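Working rules for the hand-held grippers: notes from the March meeting

I'm writing these up because Jaxon Simard had the marker last time and all we got out of it was a photo of the whiteboard, which I love, but I couldn't read. So you get my version, and you can yell at me if I got something wrong.

We started at 15 past, everyone from the Senden side was there, and the Bangate folks dialed in a bit late (sound was fine after that). Last meeting's notes were approved with one fix: the Lungu checklist is a draft, so please stop calling it the standard!

Session length

This took up most of the hour. Jaxon wants a hard stop after 600 seconds of recording per person, then a swap. I thought that was short, but he walked us through the March batch and the grip work does get sloppy when people push on. We agreed to try it until the next meeting. The swap gets written in the log with initials, both people.

Bad takes

Old rule: delete them on the spot. New rule: keep them and tag them. We argued about this one for a while – Stesix wants everything kept, Bangate pays for the storage – and landed on keeping tagged takes for 2 months. Takes with a person's face in them still get deleted the same day, no tag, no discussion. Take 259 came up again and I'm asking Bangate to please confirm in writing that it's gone.

Near the robot

The arm stays disabled while anyone is working with a hand-held gripper within its reach. I know, we all know this. But it was never written down in the Senden rules, only in the Bangate ones, so now it's in both with the same wording. Whoever disables it is the one who turns it back on. Jaxon will redo the sign.

Table setup

One object on the table to begin with, fingers open, and start the take with the object in view. We looked at the wire stand for this, with both fingers open in front of it and the base still showing on the white top. Thin wire is a pain and I'd like it to stay in the set for exactly that reason.
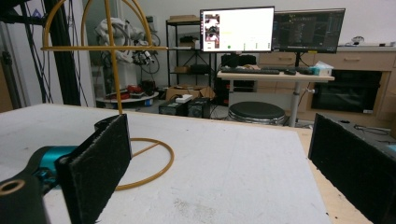
Floor and cables

Walkways get checked before the first take of the day, and loose cables get taped or moved. Boxes go against a wall. I said I'd add a line to the log for it, so that's on me.

To do

Jaxon: new sign, same wording for both sites.
Me: log sheet with the swap initials and the floor check.
Bangate: written answer on take 259.
Stesix: send comments on the Lungu draft before we meet again.

We ran out of time for glove rules, so those go first on the next agenda.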